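# Equipment planning for hand-held gripper work

**Equipment planning for hand-held gripper work** is the process by which a laboratory or a small company decides what to buy, in what order and with what money, before it starts to record manipulation tasks made by people with hand-held grippers. The recordings are later used to train robot arms. The subject is usually treated as a part of general automation budgeting, but it has some particular points, as the grippers are often a smaller part of the cost than the room, the computers and the spare parts.

## Background

In older automation projects the robot arm was bought first and the rest of the budget was made around it. With hand-held grippers a team can begin without any arm, and the purchase of the arm can be moved to a later budget year. The planner Laurinda Valente, who worked for the integrator Cirum, described this order in a short guide dated 13 November 2021. She divided the spending in two phases, "hands" and "arms", and the terms are still used in Prurham, where the guide was written.

## Main cost groups

A typical plan has 5 groups:

- **Grippers.** They are normally bought in pairs, one for each hand of the operator. Jaws and finger pads are listed separately.
- **Tracking.** Markers, cameras and the calibration service.
- **Computing.** Recording computers, monitors and storage.
- **Room.** Tables, chairs, shelves, lighting and electrical outlets.
- **Labor.** Operator hours, training and the time for checking the data.

Cables are often forgotten in the first version of a plan. Mafalda Bastos recommends to give them their own line, together with connectors and strain relief. In the Zaseo project, which she planned, the first order contained 16 cables and a second order was necessary in May.

## Room and work surface

The table must be long enough for both arms of the operator to move freely, and its height should be suitable for standing and for seated work. When more than one person records in the same room, each of them needs free floor around the working place, and the plan should show where the cables will pass.
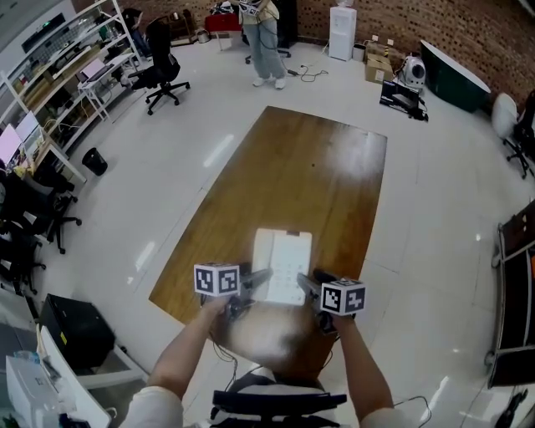 Surface finish is also a question of budget. A glossy surface can give strong reflections in the recordings, and it is cheaper to change the position of a lamp, or to buy a matte cover, than to repeat the sessions. Thanasis Koutsoukos advises to test the surface with the final lighting before the purchase of more tables of the same type.

## Calculating the quantity

The number of gripper pairs is calculated from the planned hours of recording. Salvador Cordeiro gives the case of a plan with 642 hours, for which 2 pairs in daily use were enough, with one more pair in reserve. Reserve equipment should be of the same version as the equipment in use, so that recordings stay comparable.

## Buying or renting

Renting is preferred when the project is short or when the gripper design may change. The supplier Mallet offers rental with calibration included, but consumable parts are paid by the customer. Albertina Cardoso has criticized such contracts because the return condition is not always clearly defined, and worn jaws can be charged as damage.

## See also

- Total cost of ownership
- Robot end effector
- Capital budgeting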